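Okay so by the time we got to the actual teaching part of this project I had already used up most of the semester on wiring, and I want to say up front that the wiring is the boring half. The fun half is steering an arm around with a pair of hand controllers while it writes down everything you do (and everything you do wrong).

The plan was simple. Shuzhen Liang and I would drive the arm by remote control through one job, picking a small thing off a messy table and setting it down somewhere else, and then we'd train a policy on the recordings and see if it could do the job alone. We called the whole setup Olus, mostly so we'd have something to name the folder.

We tried guiding it by hand first. You grab the arm, put it in the soft mode and walk it through the motion. It felt great for big moves! But my own hands kept getting into the camera view, and the gripper never closed at the same moment twice, so after 139 takes we dropped that and went over to the controllers.

Remote driving was awful for the first evening. Depth is the hard part: you think you're over the thing and you're two inches past it. Shuzhen was way better at it than me and her takes are shorter. We ended up with 1,000 clean recordings out of 1,501 tries, and the rest got tossed for dropped objects, bumps, or me sneezing on the trigger.

For the first 695 clean ones we kept the table neat, one object at a time. The policy trained on those looked terrific until we put a second object down, and then it just hovered. So we started piling stuff on: tape rolls, a tape dispenser, keys, eyeglasses, a plate, little red plastic parts still on their runners.

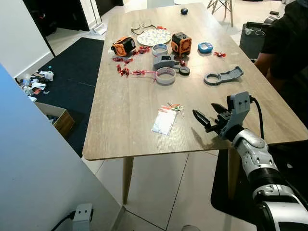
Saxena wrote on our draft that the clutter should have been there from take one, and that we'd have needed far fewer recordings that way. Fair. I'd also shuffle the start pose of the arm more, because ours began from nearly the same spot every time and the policy got lazy about it.

Things still on my list: slower gripper closing on the thin parts, a foot pedal to mark bad takes, and splitting the driving evenly so it doesn't learn my wobble.

Last updated: March

Comments (3)

Guklow: did you try mixing the hand-guided takes back in? curious if they hurt or help

Fekov: The pedal is worth it. We put one on ours and sorting the takes went way faster.

mira_t: what rate were you recording at?

We use cookies to remember your settings. By staying on this site you agree to this. Accept | Manage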